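Orkon Bench Assistant for Small and Mid-Size Labs
From Sturkeo Lab Equipment

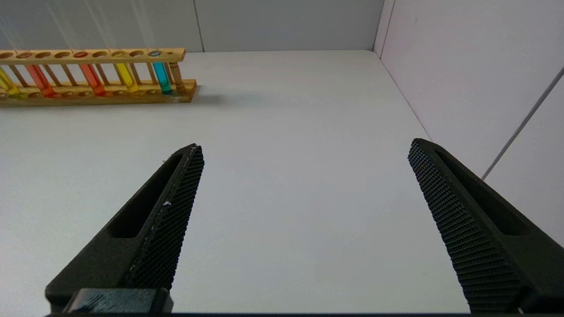 Knurled finger pads open in front of a wooden rack of colored samples.

If you have ever spent a whole afternoon moving tubes from one rack to another, you already know why we built the Orkon. It is a tabletop arm with a two-finger gripper, made for the kind of lab that still does most of its sample handling by hand and would love to hand over a good part of it (the dull part, mostly!) without tearing out the benches or hiring an engineer.

The fingers close gently and hold by friction, so you can keep the racks you like. Wood, wire, plastic, that old one from the back of the cupboard – teach the Orkon where it sits and you are ready to go. Teaching is done by guiding the arm with your hand and pressing one button at each stop. Most people get the hang of it over a morning, and our trainer Clifford Li is happy to stay on the phone while you try.

What changes for your staff

We get asked about this more than anything else, and we are glad people ask. At Tomley, a water testing lab that has been running 2 Orkons since August, the technicians used to take turns on the sorting bench, and everybody dreaded their turn. Selamawit Demissie runs the bench team there, and she kept all 16 of her people. They start the arm, check the first few tubes, and go off to do the readings and the customer calls that used to pile up until evening.

"My wrists noticed first," she told us. "Then I noticed I was going home on time. I still like to load the first rack myself, though, and I don't think I'll give that up."

It did take some getting used to. Her team asked for a quieter alert tone and a slower approach near the rack, and both are now in the standard settings.

In the box

Orkon arm with two-finger gripper
One pair of knurled pads, fitted, and one spare pair
Bench clamp and power supply
Stop button on a long cord
Printed guide with large type

Good to know

Reach: 77 cm
Weight without clamp: 39 lb
Replacement pads are sold in pairs through our partner Shiferaw, who also handles repairs and loan units. Please have your serial number ready when you call. It is on the underside of the base, so do jot it down before you clamp the arm to the bench.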